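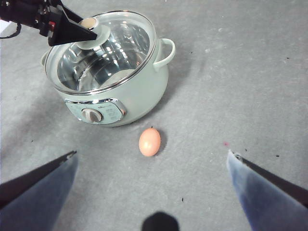 Electric cooking pot with a glass lid, and one brown egg.

Prundivon Food Library > Take Part > Home Testers Wanted

Home testers wanted for the Helitz Small Kitchen Cookbook

Do you cook in a dorm room, a studio, a camper, a rented room with one outlet by the bed, or a regular kitchen where the stove has been out since spring? We would love to have you on the test team for our next book!

The Helitz Small Kitchen Cookbook is a collection of everyday meals made without a stove or an oven. Most of the recipes use one small electric pot, and a few need a kettle as well. They came from home cooks who answered our open call last year, and what a pile it turned out to be: 2,274 recipes, some typed, some on the backs of receipts, one written on a paper plate (it was a very good lentil soup). The editors have been cooking and tasting their way through the pile ever since, and now we need people outside the building to try the ones we like best.

We've tested plenty of these in the library kitchen on Akinola Street, but that room has long counters, sharp knives and a sink you could bathe a dog in. Your place probably doesn't. We want to know what happens when the cutting board is balanced on a laundry hamper and the only measuring cup is a coffee mug.

What testers do

Testing runs for four weeks in the fall. Each week we send you three recipes by email and you pick the ones you want to cook. Please try at least two of the three. You shop, you cook, you eat, and then you fill out a short form and tell us how it went.

The form asks things like:

- Did you have to guess at any step? Which one?
- How long did it take from walking into the room to sitting down with a bowl?
- What did you swap, and did you like it?
- Was there an ingredient you couldn't find, or didn't want to pay for?
- Would you make it again on a tired night?

Please cook the recipe as written the first time, even if your hand is itching for the chili flakes. After that, go wild and tell us everything. Some of the best dishes in our last book got that way because a tester ignored us on the second try – the peanut noodles had no lime in them at all when they left our kitchen.

Photos are welcome but you don't have to send any. If you do, a phone picture of the food as you're about to eat it is perfect. No styling, please, and don't go out and buy a nice plate.

What kind of food is it?

All sorts. There's a whole chapter on eggs, from steamed custard to soft eggs cooked on top of the rice. There are bean stews, porridges both sweet and salty, dumplings from the freezer made better, a tomato stew with smoked fish that Ekene Omoregie on our editing team makes for lunch more often than he'd like to admit, and a chocolate pudding cake that comes out a little wobbly in the middle. We're short on breakfasts and long on soups, so the soup lovers will have a fine time.

About a quarter of the recipes have meat or fish in them. On the sign-up form you can check vegetarian, vegan, no pork, no dairy, no nuts or no gluten, and we'll only send you recipes that fit. If you have a serious allergy, write it in the notes box in your own words so that a person reads it, and check every label yourself as you normally would.

Who we're looking for

You don't need to be a good cook. We have good cooks. We would especially like to hear from:

- people who have cooked very little and feel nervous about it
- students living in dorms that allow electric pots (ask before you sign up, some don't)
- parents cooking with a child on one hip
- night shift workers who eat dinner at breakfast time
- older cooks who have moved somewhere smaller and miss their old stove
- anyone who cooks for one and is sick of eating the same pot of chili until Sunday

You do need to be an adult, live somewhere we can mail a package within the United States, and be able to read a recipe in English. Your own English doesn't have to be fancy. If writing is a chore, leave the form blank and send a voice message. Olanrewaju Okoro listens to all of them while she walks home and she types up the notes herself.

What you'll need at home

A small electric pot with a lid, big enough for two bowls of soup. Any brand is fine. Rice cookers are fine too, as long as you can open them partway through cooking. Electric pressure cookers are not part of this round, as the timings are completely different and we'd be comparing apples and bricks. Other than that: a knife, a spoon, a cup or mug for measuring, something to chop on. A refrigerator helps a lot, but if you don't have one, say so on the form. We have a set of pantry recipes that nobody on staff has been able to test in real life, and you'd be doing us a big favor.

If you don't own a pot, we have a small number to lend in Prundivon. Pick one up at the front desk, bring it back clean at the end, and that's the whole arrangement.

Please follow the instructions that came with your pot, and plug it straight into the wall.

What you get

Every tester gets a grocery card at the start of each week to cover the food. It's sent by email and you don't need to keep receipts. You'll also get your name in the back of the book (or a nickname, or nothing, your choice) and a printed copy when it comes out, mailed to your door. Our printer, Sinodness, expects to have finished copies in December, and we're planning a supper at Akinola Street to celebrate, with every dish made in the same small pots you'll be using. Bring a friend!

This is not a paid job and we don't want to pretend it is. Most weeks will take you an evening or so beyond the cooking you'd be doing anyway. If a week gets away from you, skip it and send a line to let us know. You can stop altogether at any time, and you keep the grocery cards you've already had.

How to sign up

Fill out the tester form on this page or pick up a paper copy at the front desk. It asks where you cook, what you cook in, what you don't eat, and what you had for dinner last night. That last one isn't a test. We're nosy, and it does help us build a group of people who eat in different ways.

We'll write back to everybody, including those we can't fit in this time. If you're placed on the waiting list, there's a fair chance you'll hear from us again, since life gets busy and spots do open up after the first week.

Questions can go to Olanrewaju Okoro through the library desk. Ask for the Helitz project.

Comments

marnie_k: Signed up! I live above a bakery and have no oven, make of that what you will. Can two roommates test together or do we each need our own form?

Olanrewaju (Helitz project): Hi Marnie! One form each please, but you can share a pot and argue over the answers.

Dell R.: I tested for the last book and still make the barley thing with mushrooms all winter. Do it, people. The forms are short and they do read them.

tomasz in 4B: is a slow cooker ok??

Ekene Omoregie: Sorry Tomasz, not for this round, most of them don't get hot enough fast enough for the egg and noodle recipes. You're welcome to borrow one of our pots.

Last updated: September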